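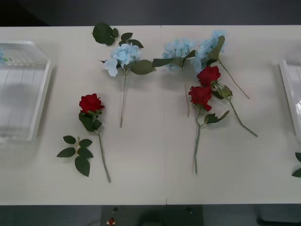
Fig. 1. Table state during a sorting episode, fixed camera. Roses and hydrangeas, all artificial.

Robot Software in Practice
Handout 6: Perception and planning for things with stems
Notes by Doina Vasić. Exercises checked by Bujar Kadrić.

6.1 Why flowers

Last week we did blocks. Blocks are very kind to people who write planners. A block has a middle, the middle is where you grab it, and if you get the angle slightly wrong the fingers will square it up for you. Most of you finished the blocks exercise early and one group asked whether there would be anything harder. There will.

The task is to take each stem off the table and put it in a tray, sorted by kind. Look at the right-hand group in Fig. 1 before you write any code. Two roses overlap the lower part of two hydrangeas, and your software has to decide which stem belongs to which head. A person does this without noticing. Your segmentation model will do it without noticing either, and will hand you one object with two colours and a confidence of 0.97.

The rose on the left is there to give you hope. Get that one working first.

6.2 Perception: what we want out of it

For each flower the perception node (called Leka in the repository, please don't rename it again) should publish:

- a class, rose or hydrangea
- a mask for the head
- a polyline for the stem, ordered from head to cut end
- a flag, "covered", if anything lies across the stem

The head mask is easy. Red on white, blue on white, a colour threshold would nearly do it, and in April one group did exactly that and scored well until somebody opened the blinds. The polyline is where your afternoon will go. The stems are thin and pale green on a white table, and the depth camera regards anything that thin as a rumour. Fit the line in the colour image first, then ask for depth along it, and throw away any depth reading that falls on the table plane.

Loose leaves are a separate matter. There is a sprig to the lower left of the single rose that isn't attached to it. If your polyline wanders off to include it, your skeleton step is joining gaps that are too wide. Lower the gap limit before you touch anything else.

6.3 Which one first

Build a graph. Every flower is a node. Draw an arrow from A to B if A lies on top of B. Pick any flower with no arrow pointing at it, remove it, look again, repeat.

"Look again" is not optional. Fake flowers hook on to each other by the leaves, and lifting one will often shift the next. A plan made from the first picture is out of date after the first grasp. If the graph has a loop in it (it happens, A over B at the stem and B over A at the leaf), choose the flower with the longest bare stretch of stem and pull slowly.

6.4 Grasp point

Grasp the stem, never the head. The heads squash, the fingers close on air and petals, and the gripper cheerfully reports success. Aim for a bare stretch with no side branches, as near the head as you can manage. A grasp at the far end leaves the head swinging about like a wet mop, and the placing step was not written with mops in mind.

6.5 The wrist camera

Once the flower is off the table the fixed camera is of little use, with the arm in its way half the time. You switch to the wrist view, and the wrist view has its own ideas.

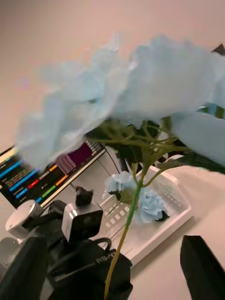
So, blur. The part of the flower furthest from the fingers moves most, and any pose you estimate from it while the arm is moving is a guess with decimals. Two cures. Either stop the arm and let things settle before you measure, or track something that holds still in the image, usually a piece of stem or a small side bloom. The first is slower and works. The second is in Snežana Vasić's thesis.

Also mask out the robot itself. The hardware is black, dark leaves are nearly black, and a student model once spent 29 grasps trying to sort its own gripper under "rose".

6.6 Data and tooling

The recorded set has 338 episodes. Of these, 811 frames have hand-drawn stem lines, courtesy of Lumturie Nedeljković, who would like you to know that she is not doing any more. Use the Wultance viewer to check your timestamps before training. If the two camera streams are out of step, nothing else in this handout will help you.

6.7 Exercises

1. Write the covering graph for Fig. 1 by hand. State where you are unsure.
2. Implement the stem fit and plot its error against stem length.
3. Swap "look again" for a single plan at the start. Report what breaks, and in what order.

Hand in by Thursday, June 25, 2020. Late work goes to Hrvoje Janevski, who marks it in the order he finds it.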